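Bathroom refits near the end at Plellen

Work on the shared bathrooms at the Plellen apartments is in its last weeks, with 131 of 132 rooms handed back to residents. The project began in February and covers new counters, sinks and faucets.

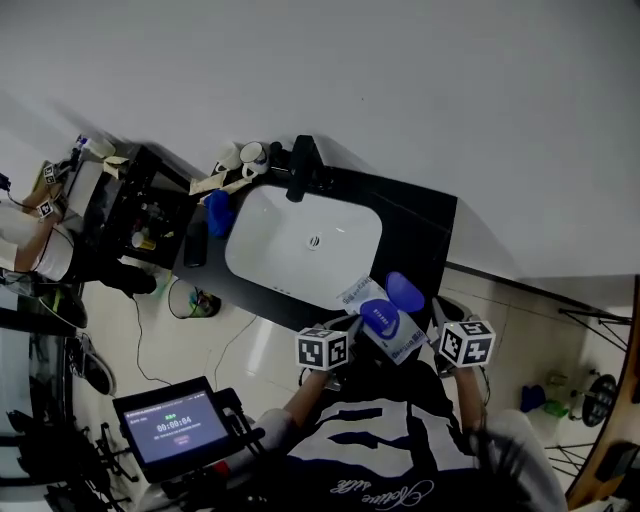

Page 14

Each room has a dark counter with a white rectangular sink and a tall black faucet. Open black shelving stands beside it for cups and toiletries. Contractor Trekton says it kept the white walls and replaced most of the pipework behind them.

Residents have been asked to keep wet wipes out of the toilets. Packs may stay on the counter, as with the purple and white one by the basin, but used wipes go in the wastebasket. 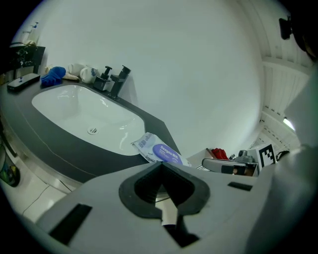 Costs and next steps

The work has cost residents almost $185 each. Building manager Stellan Tangen said the last room will reopen once a replacement drain arrives from Narel.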